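Toy library opens its doors at the old Tomić bakery

Families in Rullia have a brand-new place to borrow toys, and what a start it has had! The Flomia toy library opened in January in the former Tomić bakery on the corner by the bus station, and 54 households had joined before the first month was out.

The idea is lovely and simple. You pay a small yearly fee, pick out two toys at a time, and bring them back when the children have had enough of them (or when you have). There are puzzles, wooden trains, dressing-up clothes, board games for older ones and a whole wall of building and sorting toys, and the shelves are low enough for a toddler to do the choosing.

Mateja Perić has been dreaming about this for years. She began by swapping jigsaws with neighbours in her stairwell, and by last summer her hallway was so full of boxes that the pram had to live on the landing. The bakery had been standing empty, the rent was kind, and the big front window lets in light all morning – perfect for story time, which starts at 10.30 and is already packed.
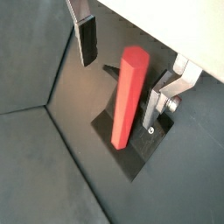
Špela Jurić would like to see longer loans, and said so on the library's noticeboard: a fortnight flies by when you have three children taking turns, and her youngest had only just got the hang of his puzzle when it had to go back. Could members keep things for a month if there was no waiting list?

They can, as of this week! Perić has changed the rule, and a loan can now be renewed once by phone or at the desk. Toys that somebody else has asked for still need to come home on time, and the reservations list is pinned up beside the till.

Shape sorters have been the runaway favourites with the under-threes, with floor puzzles close behind.

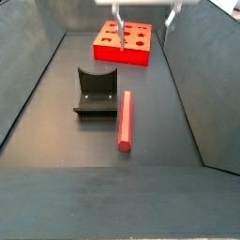 Saturday-style crowds have turned up even on rainy mornings, and the café corner helps. Brutar, the bakery across the road, sends over a tray of rolls and poppy seed buns when the doors open, and they rarely last until story time is over.

Next comes a repair table, where anyone handy can have a go at wobbly wheels, loose screws and torn game boxes. The first session has 23 toys waiting for it, among them a much-loved pull-along duck.

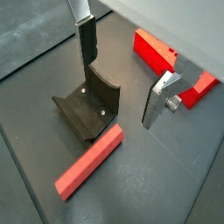

Donations are very welcome too, as long as they are clean and have all their pieces. Bring them to the side door before noon, and leave a note with your name if you'd like the bag back.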